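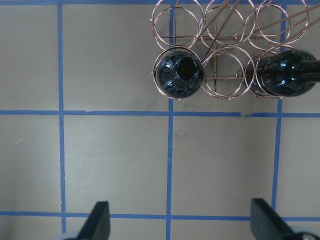 Chapter 4
Bottles, Racks and the Surface Under Them

In the previous chapter we learned how to receive a delivery and how to check it against the order. Now the boxes are open, and the bottles must go somewhere. A small restaurant such as Viletti, which we follow through this whole book, keeps 394 bottles in one narrow room, and each of them was put in its place by a person who had to decide where.

This chapter treats the small wire rack, the kind which stands on a counter or a table. Larger wall racks come in Chapter 5. The student who has worked only with wall racks may find the small one too simple to study. Please be patient with it. It is light, it moves when you push a bottle in carelessly, and the wire rings leave little space for a mistake.

4.1 Working on a marked surface

Before we handle any bottle, we prepare the surface. Divide it with tape into squares, and agree on where the rack will stand. Blue painter's tape is good for this purpose, as it shows well on both gray and brown. On a table that must stay clean, put down brown paper first and tape the lines on the paper.
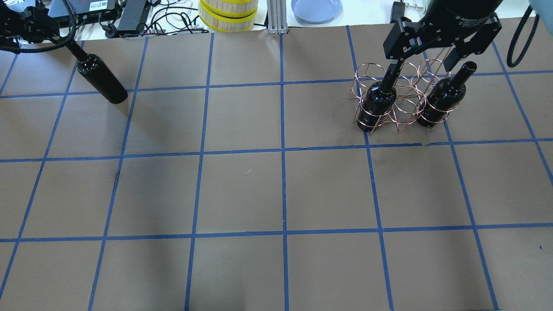 Figure 4.1 Two dark bottles upright in a copper-colored wire rack, with a third held at an angle above the paper.

The lines do not need to be perfect. What matters is that two people can speak about the same square without pointing. Embla Vik, who taught the first version of this course, named her columns with letters and her rows with numbers, and we keep her system in the exercises.

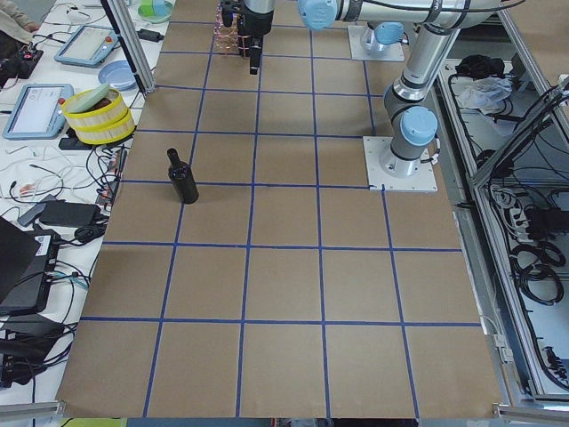 A starting position is the place where a bottle waits before it goes to the rack. It should be inside one square, and you should write it down before you begin. A bottle can be inside its square and still stand close to a vertical line, like the single one in Figure 4.2, so the name of the square alone is not always enough. Write also the nearest line -- "B2, near the right line" is a good note. When the exercise is repeated, the bottle goes back to this same position.

Check the tape between exercises. Press down the loose ends, and replace a strip if the tear is longer than your thumb.

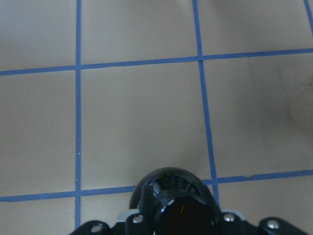 4.2 Words used in this chapter

Cradle: the space in a rack that holds one bottle.
Neck: the narrow upper part of the bottle.
Shoulder: the part where the neck becomes wide and meets the body.
Crossbar: a straight wire that joins the rings of one row.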